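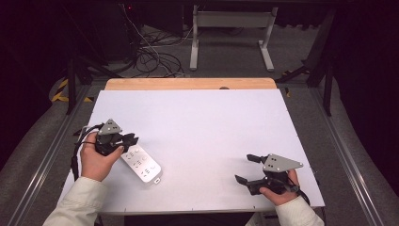
A gripper in each hand and a white remote control on the board.

The Shopping List Behind a Small Robot Project

I used to think the hard part of planning a robot setup was picking the robot. Then I spent a winter helping the workshop at Rurska put its budget together, and I can tell you the arm took one afternoon. The table took three weeks!

We wanted to teach simple tabletop jobs, the kind you do at home without thinking (picking up a remote, moving a power strip), and we decided to start with hand-held grippers. A person holds one in each hand and does the job the way the machine will have to do it later. You find out very fast which jobs two black jaws can manage and which ones need a real thumb. You also find out before you've signed for anything big, and I can't recommend that order strongly enough.

Two suppliers quoted us. Fonov came in at $1542 for a pair of grippers with the mounting plates and cables. Barajas wanted more up front but threw in spare fingertips, and I nearly talked myself into it over the spares alone. We went with Fonov and bought extra fingertips separately for $100. If you have people new to this, buy the spares on day one. They wear, they get dropped, and shipping on a tiny bag of parts will make you want to cry.

Then there was everything that wasn't on my first spreadsheet. A plain white board to lay over the tabletop. Floor rails. Dark curtains for both sides, so the background stays quiet. Hazard tape, which costs next to nothing – and which I still forgot to order twice. I had put down $500 for "room stuff" and felt generous doing it. The curtains ate most of that.

Cables deserve a paragraph of their own. Every gripper has one, and so does every box it talks to, and they all want to be on the floor in the same place. We priced a proper overhead cable run at $404, put it off until February, and I've stepped over the pile every day since. If I were doing the budget again I'd pay for that before I paid for a second monitor.

The objects themselves are the cheap and cheerful part. I went around the house with a tote bag. My favorite is the power strip, since it has a cord of its own to keep out of the way, and both hands have to think about where they're going.
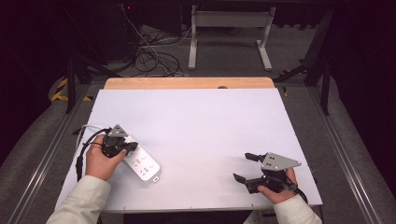
What I'd Ask Before Signing

Ask how long a replacement gripper takes to arrive, in writing. Ask whether the cables are standard or something only the seller makes. Murnell lost our business on that second one, and their hardware was lovely.

Ask who sets it up, too. We assumed we would, and we did, over two long weekends I hadn't put a dollar figure on. Next year's sheet has a row for it, right under the tape.

Contact the editors | Copyright 2020, all rights reserved | Back to top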